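4.2 Placing and Loading the Power Strip

This section applies to the multi-outlet power strips supplied with Varden workstations and to equivalent strips already in use at the Harbridge site.

1. Switch off the supply at the wall before moving the strip.

2. Lay the strip flat on a hard, level floor, with the sockets facing up. Stone and tile are suitable. Do not place it on carpet or under a mat.

3. Keep the strip at least 16 inches from any sink, drain or floor outlet for water.

4. Check each plug body and cable for cracks, scorch marks or exposed wire. Set damaged items aside and report them to the site office.

5. Hold the plug by its body, line up the pins with the matching slots, and press straight down until the plug is seated.

Note: Combination sockets accept more than one type of plug. A small plug may leave part of the socket face uncovered - do not use the open slots for a second plug.

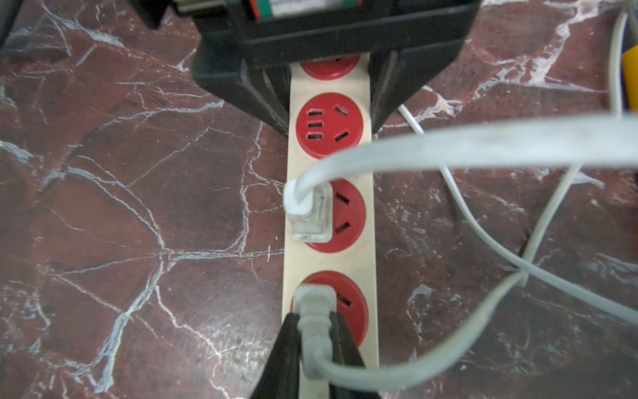 6. Lead each cable away to the side so that it does not lie across the neighboring sockets. Leave enough slack to prevent strain on the plug.

7. Restore the supply and wait 30 seconds before turning on any equipment.

Caution: To remove a plug, grip its body and pull it straight out. Never pull on the cable. Chargers that have been in use may be hot - allow 2 minutes for cooling.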